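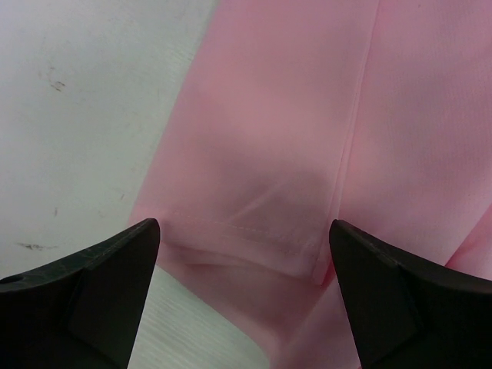
A hem and a seam on pink fabric. The little row of stitches runs alongside the folded edge.

Why Don't Your Clothes Fall Apart?

Your clothes are made of flat pieces of cloth. You are not flat, unless something has gone badly wrong. Somebody has to turn the one into the shape of the other, and the trick is called a seam.

A seam is a line where two pieces of cloth are joined. The sewer puts the pieces together with their good sides facing in, stitches along near the edge, and opens them out again. All the messy bits end up on the inside, where only your legs will ever see them. On the outside you get a straight, tidy line. Grown-ups do the same thing with closets before visitors come.

Run your finger down a seam and you may feel a small ridge. You are feeling extra layers of cloth, tucked behind the line.

What is a hem, then?

Woven cloth is made of threads going over and under each other. Cut it, and the threads at the edge have nothing to hold on to. They wander off, one by one. This is called fraying, and a pair of pants with a bad case of it looks as if it has been chewed by a goat.

A hem stops that. You fold the edge over, fold it again so the raw part is hidden, and sew it down. The loose ends are now shut in and can't get out.

Look at the thread in the picture. It matches the cloth, so you have to hunt for it. Jeans do the opposite and often use bright orange thread, because jeans like to be noticed.

Why do pants get folded at all?

Pants in a heap get creases. A crease is a bend the cloth has decided to keep. To fold a pair, lay them on a flat surface and smooth them with your hands. Put one leg on top of the other, match up the hems, and fold the legs up toward the waist. If the side seams line up, the rest usually behaves.

Something to try

Choose one thing from your drawer and give yourself 60 seconds to find every seam in it. Turn it inside out if you get stuck. A plain T-shirt is a good start. Socks are sneaky – the seam is often hiding across the toes, and you may have been annoyed by it since breakfast.

Then put the thing back in the drawer. Folded, please.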